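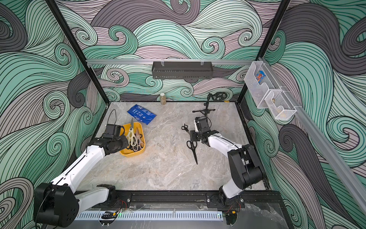 Cell with both arms on the front rail, scissors task.

Gustarbridge bench, two-arm cell, sharps handling
Checklist revision 5, September
Inspector: Idrisa Mwakyusa
Marks: OK / NOT OK / OPEN. An OPEN item counts as a fail until somebody closes it in writing.

1. Risk assessment covers the actual objects handled
NOT OK. The sheet I was given says "small household items." Scissors are household items, I suppose, and so are bricks. An arm that is harmless with empty fingers is a different machine once it holds a blade. Rewrite it with the scissors named, by type and longest blade.

2. Enclosure
OPEN. Walls at the back and both sides. The front is where people reach in, and the paperwork calls the cell "enclosed" four times without saying what stops a hand on that side. A wall pattern and a tidy table are very nice but I can't tick them.

3. Speed limit with a person in reach
OPEN. The Motura controller has a reduced-speed setting. I was told it is "always on." Show me the setting locked, and who holds the password.
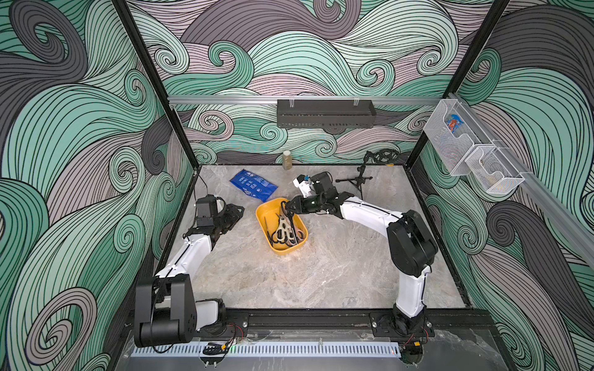
4. Both arms sharing one pickup area
NOT OK. The procedure has a paragraph on arm-to-arm collision, copied from the Stiltis manual as far as I can tell, and it treats both grippers as empty. Add the length of whatever is being carried to the keep-out distance. With a long pair of scissors the present figure of 30 mm is not a distance at all.

5. Emergency stop
OK, with a comment. Pressed at 3 in the afternoon with both arms moving, and both stopped. What I would like to know is what the grippers do. One operator said they hold, another said they let go. Both were very sure. Test it and write down the answer – for a blade held point down, it matters.

6. Grip loss
OPEN. "The gripper has never dropped anything" is not a test result. Run 30 lifts for each handle type and log every slip.

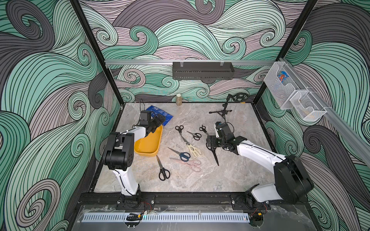 7. Clearing the table by hand
NOT OK. Rule is arms parked, power to the motors off, then hands in. The rule is fine. Nothing I saw in the log shows it being followed, as the log has no line for it. Add one. Scissors are to be picked up by the handles, closed, one pair at a time. Cut-resistant gloves are in the cabinet, still in their wrapper.

8. Scissors closed before the run
OPEN. Add to the start-up sheet. I don't accept "the operator will notice."

9. Other items in the cell
OPEN. Anything on the table or hung on the rails should be on the setup list or out of the cell. The list I got has no entry for the blue pouch or the small bottle. Somebody wrote "props" in pencil, which tells me nothing about what is in them.

10. Wiring at the bases
OPEN. Tug test and strain relief check to be done with the power off. Not done this visit.

11. Wrist camera used as a safety device
NOT OK. The Medeiros note says the wrist view "confirms a safe grasp." It may confirm a grasp. A camera up close to a pile of overlapping blades and handles is useful for the task, and I would not let it stand in for a guard or a speed limit.

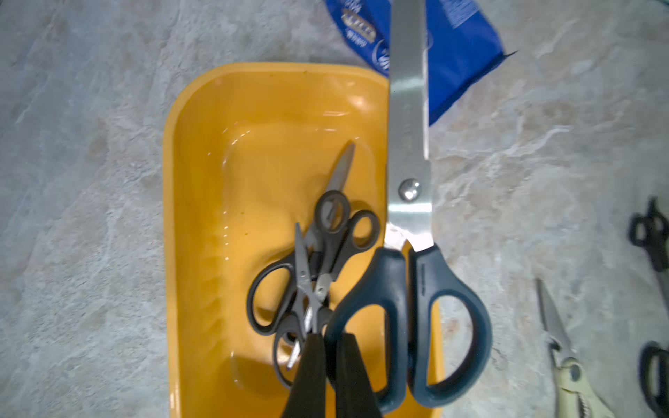
Medeiros replied by note that the wording was meant for the task software only, that no safety function depends on the camera, and that item 11 should be downgraded to a comment. They also felt item 6 was excessive for a bench this size, given over a year without an injury.

Item 11 stays NOT OK until the sentence is changed in the document itself. Item 6 stays as written. A year without an injury is good news, but I have seen no record of near misses, so I don't know what kind of year it was.

Repeat visit when items 1, 4, 7 and 11 are closed. Send the slip log beforehand, the raw one please, with no summary slide.

I. Mwakyusa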